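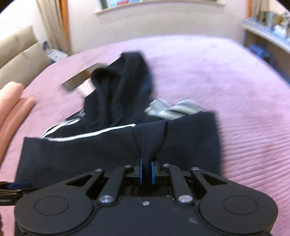

One visitor wrote to us after the March weekend that she came for the trading card tables and stayed for the singing contest, and she asked why there is no second stage. We get this question often, and we are working on it.

Lukstead is a small company that organizes fan events in Kerkville. We started with one afternoon of anime songs in a rented hall, and 211 people came. Our last event, Hoshino Weekend, had 1,395 visitors over two days, with 45 tables for artists and 17 groups in the dance cover contest.

Our work includes the program, the stage, the sound and the contest rules. For the tickets and the entrance we work together with Driseck, a local company.

We want that beginners feel welcome. For this reason every contest has an open class, where you do not need to send a video before. The judges give written comments to all groups, also to those who do not reach the final.

Artists can ask for a table by e-mail. Please write what you sell and if you need electricity. We answer in the order the messages arrive.

Page updated: 23/03/2022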